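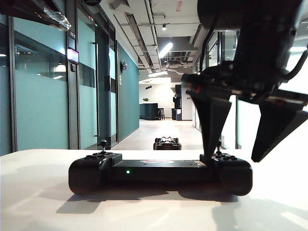
Stick drift on the handheld pads has come up on this list before, so I am replying to the question from March in one place. Drift is a constant offset in the analog value when the stick is at rest. It is separate from noise, and the two need different fixes. On a pad of this layout, with a long flat body between two rounded grips and a thin post with a small cap over each side, check the sticks one at a time with the pad flat on a table, not in your hands. The green LED on the front edge should be lit before you take any reading.

Quoting the earlier message:

> Our black pads from Dolar creep to the left at rest.
> The right stick is fine. Recalibrating helps for a
> day, then it comes back. Is a dead zone the right
> answer, or should we be replacing the stick modules?
> We are on the Vokier driver with default settings.

Log the resting values first. I take about 100 samples with nothing touching the sticks, then push the stick to full travel, let it snap back, and log again. Do this 3 times in each direction. If the resting value lands in a different place after each release, the centering spring is worn and a dead zone will only hide it - replace the module. If it lands in the same place every time, the offset is stable and calibration should hold.

Yours comes back after a day, so I would suspect dirt on the resistive track. Clean it with contact cleaner, power off, and work the stick through its full circle before you recalibrate.

For the dead zone itself, the Vokier default is too small for older modules. I set 5 percent and leave it there. Larger values make slow movements feel sticky.

The replacement modules from Pasen fit without trimming. The Xiong ones have the same pinout but sit slightly higher, and the cap rubs on the shell at full tilt - I would avoid them for the left side.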